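Kultby Forums > Home and Household > Small Spaces
Thread: The big white table that eats everything
23 replies, 888 views, page 1

Plilik wrote:
We have one large white table and it does the work of a desk, a dining table, a post office and, on bad weeks, a wardrobe. I clear it. I go and make tea. I come back and it has grown things. I have had a proper look at the sort of stuff that collects there and none of it is rubbish exactly, which is the trouble. If it were rubbish I'd bin it. It's all stuff that is still faintly in use by someone, or was, or might be if the mood took them.

Take the latest crop. A cable with no obvious owner, coiled up by somebody who clearly felt that coiling was the same as putting away. A see-through plastic bag with a big blue oval on it, standing up by itself like it's waiting for a bus. 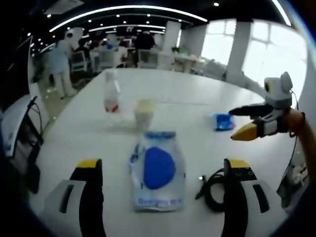

And then the drinks, which are a separate department. I can just about live with a bottle, as a bottle has a lid and some self-respect. A plastic cup with something beige in it is a different matter. I won't throw away another adult's beige without asking, so I ask, and they say "oh, leave it, I'm coming back to that", and they are never coming back to that.

So what do people do? I've tried a tray. The tray filled up and is now a smaller table on top of the table.

oatcake_ wrote:
Blue wrapper, far side. You've left that out of your list and I think it's the ringleader. One little crinkly wrapper gets left and everything else takes it as permission.

My rule is that anything small and shiny goes in the bin on sight, no enquiries made. I have lost one voucher this way in three years and consider it a fair price.

Ikura wrote:
Disagree with the whole thread so far, sorry. It's a table. Things go on tables. You've got acres of bare white there and you're upset over a handful of bits. I'd call that tidy. My own table was last seen in January.

Plilik wrote:
Ikura, that is how it starts. The bare bit in the middle is what they aim for.

Đoàn wrote:
The colour is half your problem. We had a white one and every crumb looked like evidence. Swapped it for a dark oak thing from a house clearance (173 quid, and a sore back) and I have felt like a much cleaner person ever since. I do nothing differently.

On cables: one hook under the table edge, for chargers only. Anything not on the hook by bedtime goes in a shoebox in the hall cupboard. People grumble for a week and then they learn where the shoebox is.

oatcake_ wrote:
We have that shoebox. It's four shoeboxes now and I'm fairly sure two of them are for phones we don't own any more.

Ikura wrote:
See, you've all just moved the mess into cardboard and given it a name. At least mine is out where I can see it.

gravyboat wrote:
Boring answer from a house of five: everyone clears their own cup when they stand up. Cups only, don't get ambitious. We tried "clear everything" and it lasted until pudding. Bags get flattened and go in the drawer with the other bags – yes, we have the drawer, everyone has the drawer.

Plilik wrote:
Cups only is quite good. I'm going to try it from tonight. The bag can stay where it is for now, I've got used to it.

Đoàn wrote:
And the cable?

Plilik wrote:
Asked everyone in the house. It belongs to no one and under no circumstances am I to throw it away.

Page 1 of 3 | Next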